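Home | Posts | Workshop | About

What the second arm really costs

I spent the first week of January on next year's budget for the two-arm bench. The arms get all the attention in a quote – the small stuff doesn't. Pondetti want 571 for a spare set of gripper fingers and Mavromatis 450 for cables and mounts. With the service plan, the lot comes to 3,121.

The microwave task sets the list, as it needs both grippers.

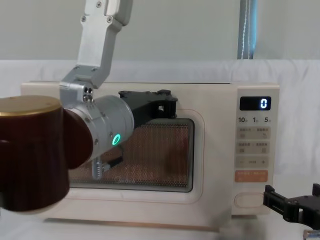
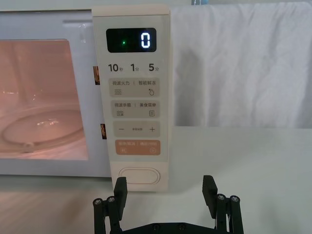
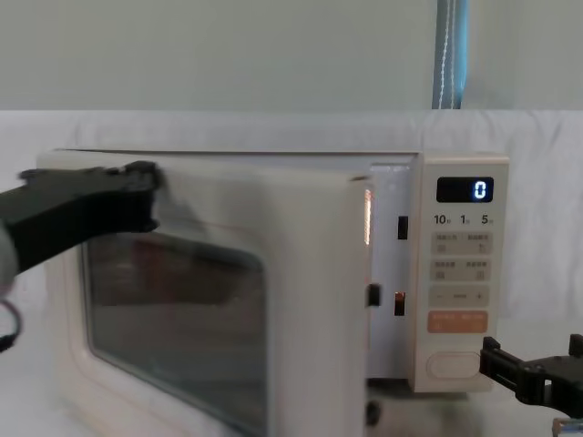

I've put in 200 for a second microwave too. Eleri Morris thinks we can wait until September for the service plan, and I may let her win that one. The fingers I'm ordering now.

Contact | © Sallell | Back to top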